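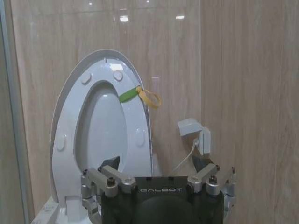
A **seat lifter**, also called a lifting strap, seat handle or, in some households, simply "the tab", is a small attachment fixed to the ring of a toilet seat so that the ring can be raised and lowered without anyone having to take hold of the ring itself. It is one of the humbler fittings of the bathroom, and plenty of people have lived long and contented lives without one, but those who get used to having a lifter tend to miss it when they stay somewhere else. The commonest kind has a flat part that lies against the ring and a free end that pokes out to the side where fingers can find it. On a two-coloured strap, such as one with a green flat section and a yellow-orange loop hanging out past the edge of the lid, the part meant for the hand stands out very clearly against a white seat. Other kinds are stiff little paddles, hooks or clips, and there are home-made ones of every description.

## The seat it belongs to

To understand the lifter it helps to know the parts of an ordinary household seat, which are few and have stayed much the same for a long time. The *lid* is the solid cover on the outside. The *ring* is the part one sits on, and it may be closed all the way round or open at the front, closed rings being the usual thing in British homes. Both are joined to the back of the pan by *hinges*, which may be metal or plastic and are held down by a pair of bolts or by fixings that drop in from the top.

On the underside of the ring are the *bumpers*, sometimes called buffers or feet. These are small raised pads that rest on the rim of the pan when the ring is down, keeping it level and softening the knock as it lands. A ring with four of them, two towards the front and two further back, is a very familiar arrangement. They matter to our subject more than one might think, for a lifter put on carelessly can end up underneath a bumper or pressed hard against one, and the seat will then rock from side to side in a way that is most disagreeable to sit on.

When the seat is fully raised the ring leans back against the inner face of the lid, usually with a slim gap between the two. Most lids are a touch larger than the ring, and this is really the reason lifters were thought of in the first place. With both parts down, the edge of the ring is tucked in under the edge of the lid, and with the lid up there is only a smooth, rounded rim to get hold of. A lifter gives that rim something like a handle.

## Why people fit them

The first reason most people give is cleanliness. The underside of a ring is the part that gets splashed, and fingers curled round the edge to lift it naturally touch the very place one would sooner leave alone. A lifter moves the hand a little way off. It does not do away with the need to wash one's hands afterwards, of course, and the lifter wants washing too, but many people find it a more comfortable way to go about things.

Lifters are also a help to anyone who finds it hard to bend or to grip. A loop can be hooked with one finger, or with the end of a stick if it comes to that, and it asks for much less of a pinch than a slippery rim does. For people with stiff or sore hands this is no small matter. Children, too, take to them quite happily, and parents who are teaching a small boy to lift the seat often say that a bright loop is a better reminder than any amount of calling up the stairs.

A bright colour can be useful to people with poor sight as well. White seat, white pan and pale tiles can run together into one soft blur, and a patch of strong colour at the side of the ring gives the eye something to aim for – although it should never be relied upon by itself where somebody is at risk of a fall, and a proper grab rail is another thing entirely.

## Kinds of lifter

**Strap lifters** are soft and flexible. One end is fixed to the ring and the other makes a tab or loop. Since they bend, they are forgiving if somebody brushes past with a knee or an armful of towels, and they fold out of the way when the lid is closed. A loop that droops a little is quite normal and does no harm.

**Paddle lifters** are stiff and stick straight out from the ring. They are easy to grasp and easy to wipe, but in a narrow cloakroom they have a habit of catching on clothing, and a firm knock can pull them off altogether.

**Clip lifters** grip the edge of the ring without any glue. They suit rented homes, where one may not wish to leave a sticky mark behind, and they can be moved from one side to the other as often as one likes. Their weakness is that they have to fit the thickness of the ring fairly well, and on a thin or oddly shaped one they creep.

**Built-in lifters** are moulded as part of the ring, generally as a small ear at the side or front. There is nothing to come loose, which is a great blessing, but there is also no choosing the place or the colour.

In Clandby, where the local hardware shop Bilgin has sold bathroom fittings for many years, strap lifters are kept beside the spare hinges and bumpers, and customers are said to come in for the one and leave with all of them. The Stollo range stocked there is sold in packs of 2, the second being meant for a downstairs lavatory or put by as a spare.

## Fitting

Stick-on lifters depend entirely on the surface beneath them. The usual method is to raise the ring, wash the chosen spot with warm water and a drop of washing-up liquid, rinse it, and dry it thoroughly. A wipe with surgical spirit helps to remove any film of polish or cleaner. The backing is then peeled away and the lifter pressed down firmly and held there for a little while. It is best left alone overnight if the household can manage it, and a bedtime job is therefore a sensible plan!

The place chosen is mostly a matter of which hand will do the lifting. Halfway along the side or a little nearer the front is the most common position. A lifter set close to the hinges is awkward, because the ring has to be pulled much harder there, in just the same way that a door is hard to push open near its hinges. It should be kept clear of the bumpers, and before pressing it home it is well worth lowering the ring gently to see how it sits. The lid ought to come down without being propped open, and the loop should hang freely at the side without dipping into the pan.

Soft-close seats need one extra bit of thought. Their hinges are made to let the ring sink down at its own pace, and yanking at a strap to hurry it along will wear them out. A light tug to start the ring moving is all that is wanted.

## Cleaning and wear

A lifter is handled by everybody who uses the room and should be cleaned whenever the seat is. A cloth and an ordinary bathroom cleaner will do for most, with a rinse afterwards so that nothing is left to dry on it. Loops have an inside as well as an outside, and it is the inside that gets forgotten. Strong bleach may fade a coloured strap and will often weaken the glue, so the maker's advice should be followed where there is any.

Signs that a lifter has reached the end of its days include a lifting corner, a grubby line along the edge of the glue, and small cracks where it bends. A worn stick-on lifter can generally be eased away after warming it with a hairdryer on a low setting. Any stickiness left behind comes off with a little cooking oil on kitchen paper, followed by soapy water to take off the oil. Scrapers are best avoided, as scratches in the plastic hold dirt ever after.

## Home-made lifters and collections

Long before there were shop-bought ones, people tied a loop of string or ribbon round the ring, and it is a perfectly workable idea if one does not mind replacing the loop often. Cletus Boateng's household pamphlet *The Small Fittings*, much passed about in Clandby, gives a pattern for a lifter cut from an old rubber glove, with a warm recommendation that the cuff be used for its thickness. He writes at some length about the proper width of the tab, and settles on that of two fingers side by side.

The best-known gathering of such things is the Jondesia collection of bathroom fittings, put together by Nermin Aksoy and listed in a typed catalogue of 1,402 entries. Seat lifters take up only a modest drawer of it, sorted by how they are fixed to the ring, and share their cabinet with chain pulls and cistern levers. The collection is shown by appointment in August, and Aksoy is known to let visitors try the clip lifters on a spare ring kept by for the purpose. The catalogue was last revised on Jun 26, 2021.

## See also

- Toilet seat hinge
- Seat bumper
- Soft-close lid
- Grab rail
- Chain pull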